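Rolla: a record of app store removals and regional unavailability

README for release 4
Maintained by the Siratico working group
Last updated September 5, 2024

What it is

Rolla is a table of mobile apps that stopped being available in one or more national storefronts while remaining available in at least one other. Each row is one app in one storefront, with the dates we last found it and first failed to find it. A second table holds any public explanation given by the developer, the store operator or a government body. Most rows have no entry in the second table.

We started the list after a messaging client several of us used disappeared from one storefront with no notice. It was a spreadsheet for a long time. Bảo Mạch wrote the checker that replaced it, and Itzel Alvarado set up the coding rules for the explanations.

What's in this release

The main table, removals.csv, has 1,491 rows covering 65 storefronts. Of those rows, 199 have a matching entry in explanations.csv. The file storefronts.csv lists the country codes we use, which mostly follow the two-letter standard. Where a store operator groups several territories under one storefront, we keep the operator's grouping and say so in the notes column.

Columns in removals.csv

row_id - a number that stays with the row between releases. If a row is withdrawn, its number is not reused.
app_id - the identifier used by the store. It is not the same across operators.
app_name - the name shown in the storefront where we last found the app, in the original script.
category - one of news, messaging, circumvention, social, religion, dating, finance, games, other.
storefront - code from storefronts.csv.
last_seen - the last date the checker got a normal listing page.
first_missing - the first date it did not.
returned - date the app came back, if it did. Blank means it was still missing when we built the release.
notes - free text, often empty.

Columns in explanations.csv are row_id, source_type, language, summary_en and coder. Summaries are ours and are written in English even where the source is not. Please go back to the original before quoting anyone.

How the checks are run

The checker, called Trillo, requests the public listing page for every app on the watch list, once per storefront per day. If a page is missing, it tries again twice over the next day before it marks the app as gone. Requests go out through ordinary hosting in several countries. We don't log in and we don't use anyone's account.

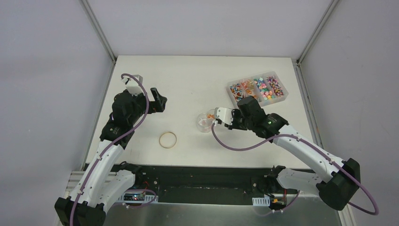
Apps get onto the watch list in two ways. Anyone can suggest one through the form on the project page, and Jocelyn McIntyre goes through the suggestions every couple of weeks. We also add apps named in transparency reports and court orders when we come across them. Neither method gives a random sample, so the table should not be used to work out what share of all apps is restricted in a country.

A missing page is not proof of censorship. Developers pull their own apps, let their accounts lapse, or choose not to sell in a country for tax or licensing reasons. We record the absence and leave the cause blank unless there's a source for it. Ezequiel Jaramillo has argued for a "likely cause" column and we may try one in a later release, kept in its own file.

Known problems

The gap between last_seen and first_missing is longer than it should be for rows collected in the spreadsheet period. Those rows have "manual" in the notes column. Treat their dates as good to the nearest week at best.

Apps that change their identifier look like a removal followed by a new app. We merge these when we spot them.

Category was assigned by one person per app and has not been double coded. The line between messaging and social is the weakest.

Some listings stay up but can't be downloaded. Trillo does not detect this.

Bayram, the older comparison script, is still in the tools folder but no longer matches the column names. Use it only with release 3 or earlier.

Personal information

The tables contain no data about people who downloaded or tried to download anything. Developer names are left out where the developer appears to be a single person. If you are a developer and want a row changed or withdrawn, write to us through the project page and give the row_id. We don't need a reason.

Licence and credit

You may copy, change and share the tables, including for commercial work, as long as you credit Rolla and give the release number. The code in the tools folder has its own licence file.

Corrections

Open an issue with the row_id and a link or screenshot. Yolotzin Cortés handles corrections and will reply in English or Spanish. Fixes go into the next release - we don't edit a release once it is out, apart from removing rows on request. Changes are listed in CHANGES.txt, newest first.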